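# Chapter 7: Learning from Hands

By now you will have spent a good deal of time (perhaps more than you would have liked) working out where a robot's fingers ought to go. We did it with geometry in Chapter 4, and with forces in Chapters 5 and 6, and if your notes look anything like mine did they are full of crossed-out arrows. In this chapter we take a gentler road, and let people show us.

The idea is an old one. A person does a task, we record what the hand did and what could be seen from it, and a model learns to go from the seeing to the doing. What has changed is the recording. For years the usual way was to steer a real arm from a distance, and anyone who has tried to pick up a sock like that will know how slow and cross it makes you. A hand-held gripper lets the person simply get on with it – same fingers, same view, no arm.

## 7.1 What gets written down

Each recorded attempt is called a *demonstration*. For our purposes it holds two streams:

- **the view**, a run of pictures from a camera fixed to the gripper itself;
- **the motion**, which is the path of the gripper through the room and how far apart its fingers were at each moment.

The streams must be lined up in time, and we shall spend most of Section 7.3 on that, because a small slip there does more harm than you might expect. Ryota Tanabe, whose Mavden recordings we borrow throughout this chapter, threw away a whole February of work over a clock that drifted.

His set for soft goods has 200 demonstrations, of which 97 were kept back for testing. That is a generous share to keep back, and Exercise 7.2 asks you whether you would have done the same.

## 7.2 The view from the gripper

It takes a little while to get used to reading pictures taken from the fingers' side of things. The fingers stay put and the world swings about behind them, so the held object is nearly always large and near the middle, while the person doing the work may lean in from any side at all.

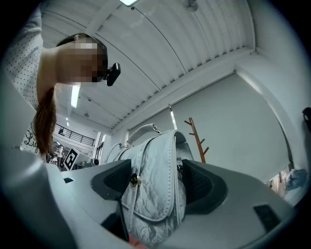
**Figure 7.1.** A quilted handbag held between the two finger pads, seen from the gripper's own camera. Note how much of the view is taken up by the ceiling and the gripper body.

### Before you read on

Take a sheet of paper and sketch what such a camera would see as a cup is lifted from a shelf – first from far off, then close to, then held. Mark anything that stays in the same place in all your sketches. Keep the sheet by you, as we shall come back to it when we choose which parts of the view to feed to the model.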